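**Grisik garment steaming and pressing: frequently asked questions**

**Which water should I use?**
Distilled or demineralized. Tap water leaves scale in the Pelten boiler and voids the descaling interval given below.

**How often does the boiler need descaling?**
Every 600 operating hours, or every 365 days, whichever comes first. The hour counter is under Menu > Service.

**Can I press satin-weave fabrics?**
Yes, on the low setting, from the reverse side, with a pressing cloth. Identify the fiber first – satin is a weave, and polyester and silk do not tolerate the same heat.

**How do I avoid seam marks on the right side?**
Press along the stitching, then slip a strip of paper under the seam allowance and press again. Lift the iron between positions. Do not slide it across doubled fabric. 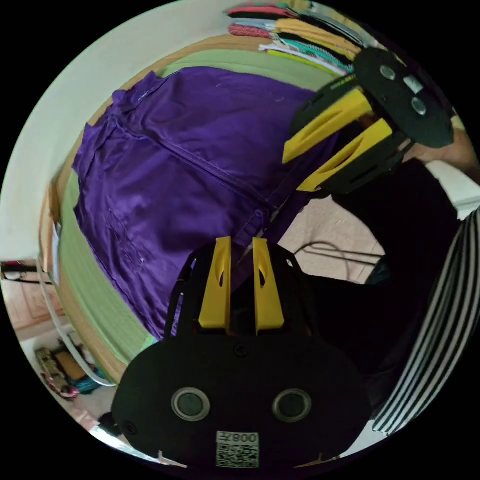 *Purple garment with a satin-like sheen, spread out on green cloth.*

**The steam light blinks after startup. Is this a fault?**
No. Heating takes up to 166 seconds. If the light still blinks after that, note the code on the display and contact Mhairi Morrison at the service desk, extension 388.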